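Frequently Asked Questions: Plant Lending at the Yilma Library

The Yilma Library lends potted houseplants to registered cardholders in the same way that it lends books and recordings. The questions below are those most often received at the front desk and by mail. Borrowers should read this page before placing a first request.

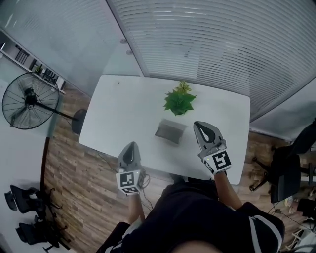
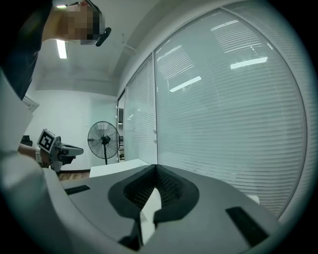 Prepared by the Collections Coordinator
Plant Lending Service, Yilma Library

Who may borrow a plant?

Any resident of Yilma or Hendska who holds a full library card may borrow. Cardholders under the age of sixteen need the signature of a parent or guardian on the loan form. Visitor cards do not cover plants, although visitors are welcome to look at the collection during opening hours.

How many plants may I have at one time?

The limit is three. Plants on loan do not count toward your limit for books.

How large is the collection?

The service keeps up to 200 plants ready for loan. The number falls in winter, when many of the smaller plants are held back in the Plarurum greenhouse. The catalog shows which plants are on the shelf, which are on loan and which are resting.

How long is the loan period?

A standard loan runs for six weeks. It may be renewed once, provided that no other borrower has placed a hold. Long loans for classrooms and offices are arranged separately and must be requested in writing before the start of the term.

How do I place a request?

Search the catalog for the plant you want and select "Place hold," or complete a paper form at the front desk. You will be told when the plant is ready. Please collect it within four days. Plants left longer than this go back to the shelf, and the hold is canceled.

Which plants are suitable for a first-time borrower?

Snake plants, spider plants and pothos will put up with low light and a missed watering. Bromeliads also do well in most homes; their leaves grow in a rosette, and many kinds prefer to have a little water left in the central cup. Ferns and calatheas need more attention and are marked "Experienced" in the catalog.

Is my home bright enough?

Most plants in the collection do best near a window but out of direct midday sun. If you can read a newspaper comfortably at noon without a lamp, there is likely to be enough light for a plant marked "Medium." Light labels are printed on the care card that comes with each loan.

How often should I water?

Follow the care card. In general, press a finger into the soil to the first joint and water only if it feels dry. Pots should never be left standing in a full saucer. More plants are returned to us overwatered than dry, and an overwatered plant is harder to save.

May I repot or prune a borrowed plant?

No. Dead leaves may be removed by hand, but repotting, pruning and the taking of cuttings are carried out by library staff — cuttings are given out free at the spring plant table each April.

Are any of the plants harmful to pets?

Some are. Pothos, peace lilies and dieffenbachia can make cats and dogs ill if chewed, and their catalog entries carry a warning. Borrowers with pets or small children should use the "Pet safe" filter when searching.

What should I do if I find insects?

Move the plant away from any others and call extension 1489 during opening hours. Do not apply a spray of your own. Staff will tell you whether to bring the plant in at once or to wait. Plants returned with pests should be placed in a closed paper bag and handed to a member of staff, not left on the return cart.

What happens if the plant dies?

There is no charge for a first loss. After a second loss within one year, the borrower is asked to attend a short care session before borrowing again. Please return the pot and the care card in every case. Broken or missing pots are charged at replacement cost.

Where do I return a plant?

Plants may be returned to the front desk at the Yilma Library or to the Feso branch. The outdoor book drop must not be used. The Hendska reading room does not accept plants at present.

May I donate a plant?

Donations are accepted from May to September. Each plant is kept apart from the collection for 3 weeks and checked before it is added. The library cannot accept cacti with long spines, plants taller than a standard doorway or anything dug from public land.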